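Histia Leader Pair
Two-handed teaching set for bench-mounted robot arms
by Losten

$2,479 per pair
Ships in 14 days
Add to cart | Ask a question | Download the manual

Hi, I'm Oana Ursu, I design the Histia and I answer most of the mail that comes in through the button up there. I'm going to tell you what this thing is like to use, and then there's a proper spec list further down for people who want to skip my talking (fair enough!).

The Histia is a pair of small, light arms that you hold and move. Your real robot arms copy them. You close the trigger, the gripper closes. You roll your wrist, the robot rolls its wrist. Everything gets recorded while you do it, and when you've done the same job enough times you've got a set of demonstrations you can train on.

I started building these after a long winter of teaching with two game controllers. I got decent at it, in the way you can get decent at eating soup with a fork, but every demonstration I made had these little pauses in it where I was thinking about which stick did what. Then I'd train on them and the robot would pause in the same places. It had learned my hesitating! With a leader arm in each hand I stopped thinking about my thumbs and the pauses mostly went away.

What's it like to hold?

Light. Each leader weighs less than a bag of sugar, and the first two joints have springs in them so the arm floats a bit when you let go instead of dropping onto the bench. The first version didn't have the springs and my shoulders were done by lunch.

There are 6 joints per leader plus the trigger. The grip is a pistol shape that fits small hands and medium hands well. If you've got very big hands, ask me for the Fullard grip, it's a fatter shell that goes on with the same four screws. No extra charge, just put it in the order notes.

The trigger has a soft spring and a long travel. I wanted that because a lot of what goes wrong in demonstrations is squeezing. You want to be able to close slowly on something soft and stop halfway, and you can't do that with a button.

Can I teach by hand instead?

Yes, if your arms allow it. Plenty of arms have a mode where they go slack and you can push them around directly, and the Histia software will record that too. I do it for single poses, like "start here" or "park here." For whole tasks I much prefer the leaders. When you're pushing the real arm your own hands end up in front of the cameras, and then you've got a pile of video with human fingers in it that the robot won't have around when it's working alone. Also, two arms at once, by hand, with one person? I've tried. You need a friend.

What's in the box

Two leader arms, one left and one right (blue tape on the left, please leave it on)
Two table clamps
Two grips, standard size
One Najafi hub with its power supply
One foot pedal
Three USB cables, one of them long
Spare trigger springs
A printed quick start sheet

You'll need your own robot arms, grippers, cameras and a computer running Linux.

The pedal

I'd like to talk up the pedal a little, it's my favorite part. Tap once to start a recording, tap once to save it. Hold it for a second and it throws away the one you just made. I fought against including it for months (one more cable) and Ravinder Fehr, who does our assembly, just quietly put one on my desk and left. I used it for one afternoon and that was that. Your hands stay on the leaders, you never have to reach for the keyboard, and you throw away bad takes without a second thought. Throw them away! A fumbled grab that you rescued on the third try is something you may want to keep on purpose in its own folder, but don't let it slide in with the clean ones by accident.

Specs

Joints: 6 per leader, plus trigger
Joint sensing: magnetic, absolute, so there's no homing routine at power-up
Arm material: printed nylon with aluminum at the shoulder
Clamp opening: fits benches up to two inches thick
Connection: USB from the hub to your computer
Recording: joint positions, trigger position, pedal events and camera streams, all on one clock
Cameras: up to four
Warranty: one year, and springs are free forever

Setting up

Clamp the leaders the same distance apart as your robot's bases. This matters more than anything else in the manual. If the leaders are closer together than the real arms, you'll feel as though you're about to bump hands when the grippers are still far apart, and your two-handed work will come out timid.

Face the same way as the robot to begin with. You can teach from the opposite side of the bench and the software has a mirrored mode for it, but your first day will be easier if your left is the robot's left. I still mix them up when I'm tired, and the whole left/right business gets worse when your overhead camera is looking at the robot from the front, since then the robot's right arm is on the left side of your screen. Label your camera views. Label everything.

Before you start moving, hit "match." The leaders buzz if they're too far from where the real arms are, and the robot won't follow until you've brought them close. Keep the emergency stop where you can reach it with an elbow, and start at the slow setting.

A first task that works

People write in and ask what they should teach first, and they nearly always want to start with folding a shirt. Please don't start with a shirt! Start with fruit.

Put a basket in the middle of the bench with pretend fruit in it and a plate on either side. That's the whole setup. I like it so much because each piece needs a slightly different hold. A banana wants to be picked across its width. An avocado is easy. A mandarin is small and rolls if you nudge it. A dragon fruit has those flared bits that catch on a finger when you come in too straight, so you learn to tilt. And with a plate on each side both arms get a turn, which keeps you from teaching a robot that only likes its right hand.

Use plates in two colors. Pink and blue is fine. Then you can give instructions like "put the pear on the blue plate" and find out whether the robot is listening or just going to the nearest plate. Swap the plates between takes once you've got the basics, and shuffle the basket too. My mistake the first time was putting everything back in exactly the same spot after every take. I was so neat! The robot learned the spots and ignored the fruit.

Plain paper over the bench helps, in some dull color. Cover the whole top, tape it at the back, and you'll spend a lot less time worrying about glare.

I recorded 133 demonstrations of the fruit job for the sample set that comes with the software. You can load them, play them back on your screen and see how fast I move and where I go slow. I come straight down over the small pieces and from the side for the long ones. Copy me or do it your way, but pick one and stay with it for the whole set. Mixing styles halfway through is asking for mush.

From people who have one

"The pedal. I didn't think I'd care about the pedal." Delia Căpraru

"I wish the long cable was longer. Otherwise very happy, and my students fight over who gets to drive." Xuân Tăng

"Clamps are strong. Leave the rubber pads on or you'll mark the bench, as I did." Vasylyna Zinchenko

(The long cable is longer now, Xuân. I heard you.)

The fruit table, ready for a take

Basket in the middle, pink plate on the robot's right, blue plate on its left, both plates empty. One gripper waits out at each side so neither of them has a head start.
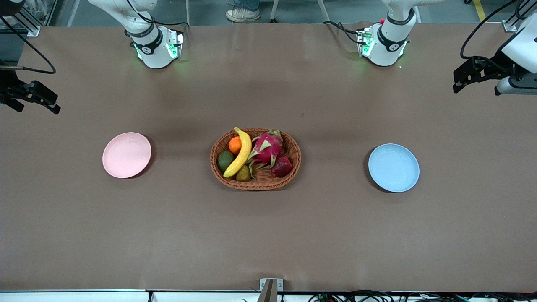
Ordering and returns

Orders placed by Wednesday noon go into that week's build list. You can send a pair back within a month if it doesn't suit you, just keep the foam. Schools can pay by invoice. For custom grips, longer clamps or mirrored pairs, use the question button and tell me which arms you're driving and how far apart they're mounted.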